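Gauge in Heavy Ribbing

Benoît Sabatier knits his test swatches on 4 mm needles, 20 stitches wide, and blocks them before measuring.

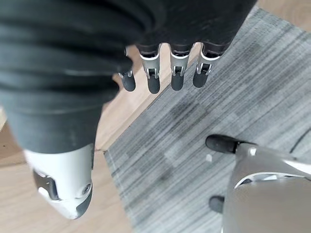
Ribbing draws in as it rests, so a flat measurement overstates the width. Sabatier pins each swatch lightly and reads it twice. Broad, rounded ridges, like those banding the dark gray covering on the robot hand, hide small tension errors that stockinette shows.

Storage also matters. Wool kept folded for over 20 weeks holds a crease.
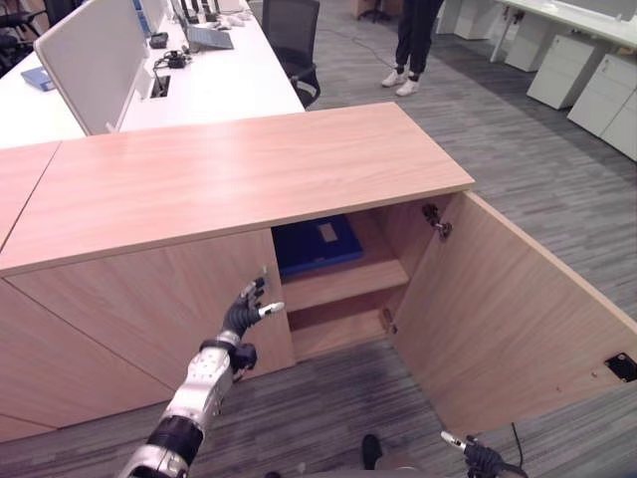 Yarn choice

Dusach is a firm three-ply. Fludeo is softer and grows when washed.

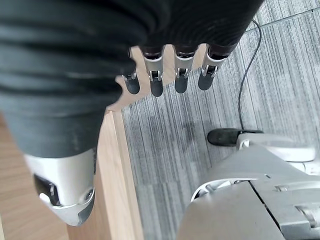 Swatch both before casting on.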